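right, utility shelf. doing it today. been putting it off since April and I've run out of places to put things down

1/ step one, clear a surface. a whole one. everything off, wipe it, let it dry, and do NOT put your tea on it. mine's the big white worktop and I'd forgotten how nice it is with nothing living there
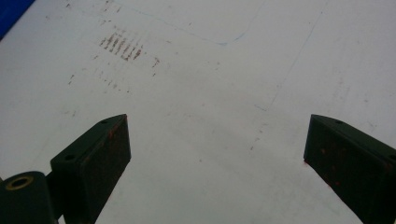

Issue 71

2/ the usual number on these threads, yes they're numbered, yes I started at 1 like a normal person. Kadri Priedītis asked last time if you can get the back ones. scroll down, they're all there

3/ so the shelf. top row is stuff I use. middle row is stuff I think I use. bottom row is a mystery, mostly Planico sachets stuck together in a lump and a Gumach descaler with the label gone soft

4/ bin. the lump is in the bin

5/ rule for today: one thing at a time on to the worktop, look at it, decide, move it on. no piles. piles is how I ended up here

6/ duplicates so far: two stain removers both half full, washing up gloves (all lefts??), and a Titance bathroom spray I bought while already owning a Titance bathroom spray

7/ Nosipho Maluleke has replied saying pour the halves together. only if it's the SAME product, same label, both of them. please don't go mixing cleaners, esp anything with bleach in. if you don't know what it is don't pour it into anything

8/ ok bottles. they take up the most room and they're all daft shapes so they never line up. going widest at the back, caps facing out so I can grab them 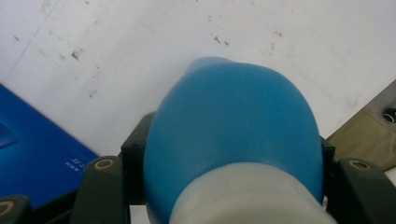
Blue bottle, white cap, up for a decision.

9/ staying. I like a proper wide cap, the skinny ones go missing behind the machine and then you've got an open bottle for a month

10/ someone's asking about the crate from last time, the Reddy one. still going, handle's a bit bent. cloths live in it now. it fits the gap under the shelf if you shove

11/ measured the shelf finally. 800 mm wide and I'd been telling everyone it was 1000, so that's why the baskets I ordred don't fit. they're going back

12/ 5 things for the bin, one bag for next door who wants the spare spray. shelf wiped. cobweb situation dealt with, not discussing it

13/ under the sink next time. send snacks. back ater tea with the answers to the limescale questions, there's loads of you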